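Reviews > Workplace equipment > Service arms > Javix countertop unit

Javix at our guest house, after one season

I manage housekeeping at Gurau, a guest house with 32 rooms. Every room has a small kitchen corner, so we have many counters to clear, wipe and check each day. In March the owners rented one Javix unit, a mobile arm with a two-finger gripper. I was asked to decide if we should keep it. This review is my opinion after using it with my team of 12 people.

I will begin with what it does well. It clears counters. It takes cups, spoons, sugar boxes and forgotten chargers, puts them in the tray on its base, and then it wipes in long strokes. On a flat surface with normal objects it is slow but regular. One kitchen corner takes it five minutes. Jayanthi Ramasamy, who has been in housekeeping longer than me, needs less than half of that. But she does not have to be in that room anymore while it is done, and she can make the beds next door. The time is saved there.

The unit keeps a log, and I read it every evening at the beginning. By the end of the season it had recorded 3,847 pick-ups. More than 12 of these ended with something on the floor, mostly wet glasses. We lost two glasses and one saucer, and I consider this acceptable. My staff also break glasses.

Patterned surfaces are more difficult. Our older rooms have counters with strong veins in brown and gray, and floral wallpaper down to the edge of the counter. In the first weeks the arm tried to pick up dark parts of the pattern as if they were objects. It closed the fingers on nothing, opened, and tried again. The Javix technician, Valentin Surdu, came and taught it these rooms one after the other. After this the false attempts became rare, but in my opinion a buyer should know that this visit is needed and that the first one only is included in the rent.
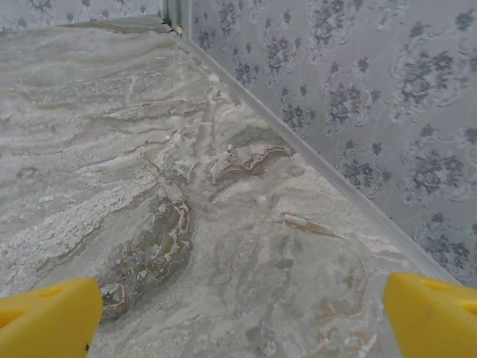 Does the arm take hours away from the cleaning staff?

In our house the paid hours stayed the same, but the work inside them changed. Less time goes to wiping, and more goes to checking, to bathrooms and to helping guests.

I want to write more about this point, as the brochure says very little. Before the unit arrived, two of my colleagues were sure that they would lose their shifts. I could not promise them anything, and the mood was not good. The owners then put in writing that no contract would be shortened during the rental. I recommend to do this before the machine is delivered and not after, as we did.

The new task is the inspection. Corners and the line along the metal trim are weak points, because the gripper holds the cloth flat and it does not go into narrow places. Small crumbs stay there. A person must go with a brush, and this person must be given time for it on the plan. In the first month I forgot this, and Jayanthi told me, quite correctly, that she was finishing the work of the machine in her own break.

Some colleagues like it, some do not. Backs and shoulders are less tired, almost all of them say so. On the other side, one colleague told me that the morning is more lonely. Before, two people did a room together and talked. Now it is one person and a motor noise.

We also tried the Espinoza unit for a short time. It is faster and more quiet, but its tray is too small for us and the menu was hard for staff who do not read English well. Javix has big pictures on the screen, and everybody learned it in one shift. The replacement finger pads come from Sternach and arrive quickly – I ordered two times without problems.

Good: reliable on plain surfaces, easy screen, large tray, clear log.
Less good: weak in corners, needs teaching for patterned counters, motor noise before breakfast, only one technician visit in the price.

We have extended the rental for another season, with the inspection time now written in the plan. For a house with plain counters I would give it a higher mark. For ours it is four of five.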